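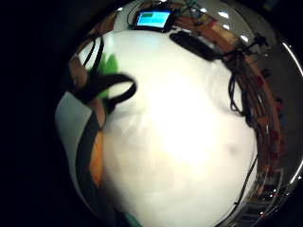

Bench rules, second go

Friday, May 14, 2021

Spent most of today turning our scrappy list of gripper habits into something a new person could follow without ringing me. I'm really pleased with how it's coming along! The old list had 13 rules on it, half of them saying the same thing in different words, and one that only made sense if you remembered the Kestitz mounts we stopped using in November. Down to 9 now. Wiremu Bright read it over lunch and put a pencil line through two of my favourite sentences, fair enough.

Where the list stands:

1. Straps and cables before power. Run a finger along every strap and every cable from the hand to wherever it ends. If a cable makes a loop big enough to get a thumb through, tie it back or reroute it. This one has moved to the top because it's the one we skip when we're keen to get going.

2. Look at the wide view before the first grasp. With a fisheye you get the whole bench wrapped around the rim, so use it. Anything that could wander into the work shows up there first, bent like a banana, but it shows up.

3. Big pale objects get an exposure check. A matte white surface that fills the middle of the view will pull the whole image with it. Lock exposure on the object, then check you can still see its creases and shading. If it's a flat white blob, drop it and go again.

4. Don't let the object hide the contact. Still arguing about the wording. What I want to say is that if the thing you're holding covers the spot where it's being held, the episode still counts, but you tag it. Wiremu would like a hard limit on how much may be covered. I'd like a tag and a bit of judgment.

5. One name per task, and the name goes in before recording starts. We had 183 episodes from the Ruawai set called "test". Never again.

6. Screens and lights stay as they were for the whole batch. If somebody turns a lamp on halfway, that's a new batch.

7. Stop means stop. Anybody in the room can call it, the person holding the gripper lets go of the trigger, and there's no talking it over until the hand is on the bench.

8. Keep the failures. A dropped object is good data and I will die on this hill. Mark it, leave it in, carry on.

9. Write down what you changed. Even if it's only a screw.

Notes on the above

Rule 3 came out of the Faltine batch, 1,360 episodes and a good slice of them too bright to be much use. I went back through the worst ones this morning with the exposure histogram open and it's so obvious once you look for it. The fix is a half-minute check at the start. Very happy to trade half a minute for that.

Rule 7 used to be three rules (who can call it, what you do with your hands, when you start again). Reads far better as one. I tried it out loud a few times, walking up and down, and I think it's short enough that people will remember it in the moment.

For rule 1 I'd love a colour code. Something like one colour for straps that carry weight, another for straps that only keep things tidy. Right now you have to know, and knowing isn't a standard. Zamier sell a woven tape in short rolls that might do it. Need to check whether it slips under load before I get carried away.

Rule 2 needs a picture sheet to go with it. What a chair looks like at the rim, what a dangling cable looks like, how far away a thing really is when it seems to be hugging the edge. New people get distances badly wrong with that lens, I certainly did. Will take a set with a tape measure laid out along the bench and put the distances next to each one.

Things I left out on purpose: anything about how firmly to hold (depends on the object, belongs on the task card) and anything about file formats, which has its own page and its own arguments.

To do

– Settle rule 4 with Wiremu. Bring a few episodes each and see if we'd tag the same ones.
– Order a short roll of the tape and hang a weight off it.
– Measured picture sheet for the wide lens.
– Rename the Ruawai episodes. Sigh.
– Print the list big and stick it at eye level by the door to the bench, take the old one down the same day so there aren't two.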